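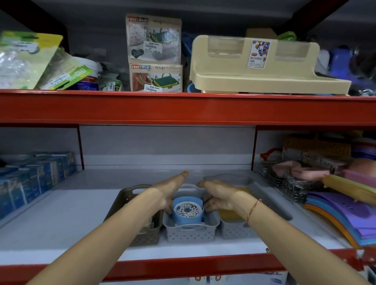 Two grippers and one crowded shelf

The shelf is the part of the shop which robot makers like the least. Goods lean on each other, plastic wrap is crinkled, and small things live in baskets. A person curls the fingers over the rim of a basket and has it under control. For a gripper, the rim is already a difficult question.

Solange Bergeron has compared two of them on this kind of work since March. The Zostik is a parallel gripper with two hard fingers and an opening of 70 millimeters. The Mokia has three soft fingers filled with air. Both were mounted on the same Craddock arm, and each one made 1000 picks.

The Zostik was the better one with boxes. It took them straight and put them down straight. With round containers it was less sure, and with wrapped goods it often closed on the plastic only. The Mokia held almost everything, but it is wide, and between two full baskets it had no room to open.

"I wanted the soft one to win," says Bergeron. "Then I saw how much space it needs."

Flat things were hard for both. A hand takes a square pad by the upper edge, presses the thumb on its face, and the other hand rests against the basket. With one arm there is no other hand – and in 22 picks the basket moved away together with the item.
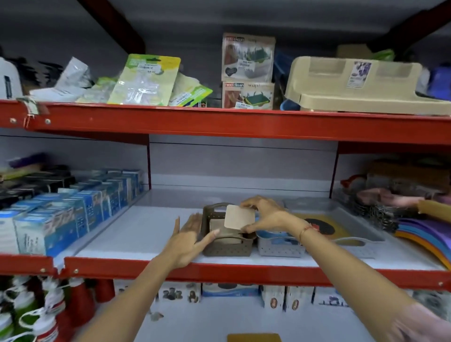
A second arm, or a better camera

Dwight Pelletier, who builds the controllers at Niltalitz, would spend the money on a wrist camera first. In his opinion most failed picks begin with a bad view into the basket. Bergeron prefers a second arm, even a simple one which only holds.

They will try both ideas on the same six products, with the Zostik. The Mokia goes back on the arm when its narrower fingers arrive.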